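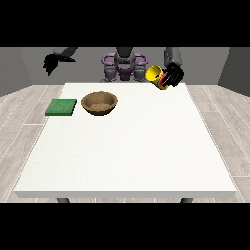
**Monday, sim bench, cup task**

Found it! Or most of it. Writing this down while it's fresh, as Kumiko is picking the task up after lunch and I'd hate her to repeat my morning.

The fault as Jamila logged it last week: right hand takes the yellow cup, lifts, tilts, and then at some point in the carry the cup fires out of the fingers sideways and ends up through the wall. Left arm isn't doing anything at that stage, bowl and green pad don't move. No error from the planner, no joint limit warning, the run carries on quite happily with an empty hand and gets scored as a finish. That last bit worries me more than the cup does.

Ran 60 episodes from the same start pose with the seed changing. 54 fine, the rest threw the cup. Every one of the bad ones has the cup well over on its side with the rim low, close to the tabletop at the far right. That was the clue, and I'm so pleased we kept the contact logs on.

What I think is going on:

- finger closes to a fixed width, so it's still squeezing after it has hold of the cup
- the fingertip shape pushes through the cup wall a little, and the solver puts up with it in mid-air
- the rim touches the table, the cup has nowhere to give, and the solver sorts out both overlaps in one step
- cup leaves at silly speed

Tested it the crude way. Raised the carry height by 10 mm, touched nothing else, same seeds: no throws at all. Lovely. It's a dodge, though, and Iresha pointed out that the real cup will brush the real table sooner or later and we want the policy to have met that.

So the better fix is to close on force and stop. Dilani has a version of this from the Ritlow job and it dropped in with hardly any changes. Only had time for 2 runs with it at the old height. Both held, and the contact force plot is beautifully flat where it used to be a saw blade. Far too few to claim anything.

**Safety note, please read:** the Trulton arms must not be given any trajectory from the old batch. A fixed-width close on hardware would crush the cup or cook a finger motor, and the score file won't warn you. I've moved the batch into `quarantine` and told Lakmal.

Still to do:

- [ ] full set of seeds with force close, old height (Kumiko)
- [ ] scorer must check the cup is in the hand at the end (me)
- [ ] thicker collision shape for the cup wall?
- [ ] ask Lakmal whether the Weerakoon demo used the old batch

Contact plots are in the shared folder under `cup_throw`.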